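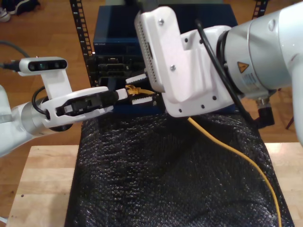

A reader wrote in last month with a question I've been meaning to get to for ages. She'd gotten an email saying the company whose stock she owned, Vullance, had settled a class action over some rosy statements about its order book, and that she might be owed money. Was it a scam? And if it was real, why did it read like it had been translated twice?

It may well have been real. Securities class actions settle all the time, and every time one does, notices go out to people who have no idea they were part of a lawsuit. Most of them toss it. I tossed one myself years ago, over a little software outfit called Rellis, and I do this for a living, so no judgment from me!

So how do you end up in a lawsuit you never signed up for? Say a public company tells the market things are going great. The stock goes up. Then the truth comes out, the stock drops, and everybody who bought in between feels cheated. One shareholder (usually a big one, like a pension fund) sues on behalf of all the others. If the court agrees to treat the case as a class action, everyone who bought during a certain stretch of time is in unless they ask to be left out. That stretch is called the class period, and it's the first thing to look for on the notice. If you bought before it started and just held on, you're probably not covered, even if you lost your shirt. People get really mad about that one, and I understand why, but the theory is that you didn't pay a price that was puffed up by the bad statement.

Second thing to look for: the dates. There are usually three of them and they don't mean the same thing. One is the deadline to send in a claim form. One is the deadline to opt out, which you'd do if your losses were big enough that you wanted to bring your own case. And one is the deadline to object, meaning you stay in but tell the judge you think the deal or the lawyers' fee is lousy. If you do nothing at all, you normally get no money and you still give up your right to sue over the same thing. That's the worst of all the choices and it's the one most people make, mostly by leaving an envelope on top of the fridge.

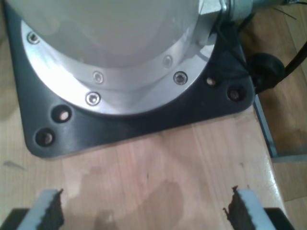

Now, how much are we talking? Let me make the math easy. Suppose you bought 1000 shares of Vullance during the class period and the plan of allocation (that's the long, ugly section near the back with the tables) gives you a recognized loss of $6 a share. Great, six thousand dollars, right? Well, no. Recognized loss is only your slice size. The settlement pot gets divided among everybody who files, after fees and costs come out, and the pot is almost always a lot smaller than everyone's losses added up. You could see a few hundred bucks. Somebody with 100 shares might see enough for a decent dinner. Many plans also have a minimum payment, and if your share works out to less than that, you get zip.

Still worth doing, if you ask me. The form takes a bit of an evening, and the hard part is digging up your trade records. You'll need the dates you bought and sold, how many shares, and the price. Your brokerage statements or trade confirmations will have all that. If you've switched brokers since then, call the old one now – they can be slow about older accounts. And send copies, please, never your originals.

About the scam worry. It's a fair one, because fake notices do go around. A real claims administrator won't ask you to pay anything to file. Don't click the link in the email. Look up the case by name, find the court and the docket number, and get to the settlement website that way. Real ones can ask for the last digits of your Social Security number for tax reasons, which makes folks nervous, so do your checking before you fill that box in.

One more wrinkle, for those of you who asked about Ortuño and Panine. Those two are foreign companies, and U.S. securities law generally reaches shares bought on a U.S. exchange or in a deal that took place here. If you bought yours on an exchange overseas, the notice may say you're out, even though it's the same company and the same bad news. Check your confirmation to see where the trade went through.

Keep the questions coming. Next time I'll get into what "lead plaintiff" means and why law firms put out all those press releases hunting for one the minute a stock tanks. As always, this is general info and I'm not your lawyer, so if you've got serious money riding on one of these, talk to somebody before the opt-out date goes by.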